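Filed under: Garage Robotics, Slow Progress

The arm now lives in two places: on a bench in my garage, where it does what it likes, and in the simulator, where it does what I tell it. Guess which one I show visitors.

I spent most of last month on the simulated version. Gotia, which is my name for the software and also for the mood it puts me in, needed a table, a floor and something to reach for. Then I gave it walls. Paora Ormsby looked over my shoulder and asked why a robot needs an electrical outlet it can't plug into. I told him it was for morale.
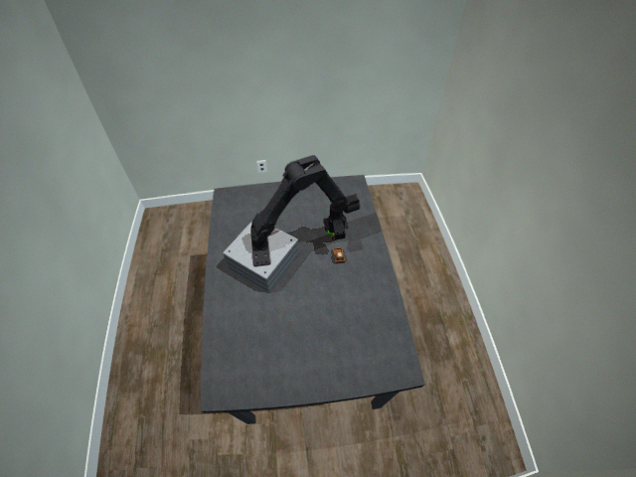

Dayton, Ohio | 2023-11-06

The target is the little orange-brown thing to the right of the base. The gripper stops short of it, pointing politely down at the table. I'd love to call that a careful approach pose. It's an offset I typed in backwards and then got fond of.

The stacked look on the base is my doing too, and I spent an entire evening on the lines down its sides. The wood floor got another evening. The grasp code has so far gotten a lunch break.

Next up is closing the fingers on purpose. After that I have to copy the whole business over to the garage, where the bench wobbles and the lighting is a shop lamp clamped to a ladder. Zerrin Eren has offered to stand by the power switch. I said yes faster than I meant to.

Recent posts
Six Bolts, One Missing
The Bashir Controller Goes Back in Its Box
Why I Stopped Tuning Things After Dinner
Kekell Cable Chain, Second Attempt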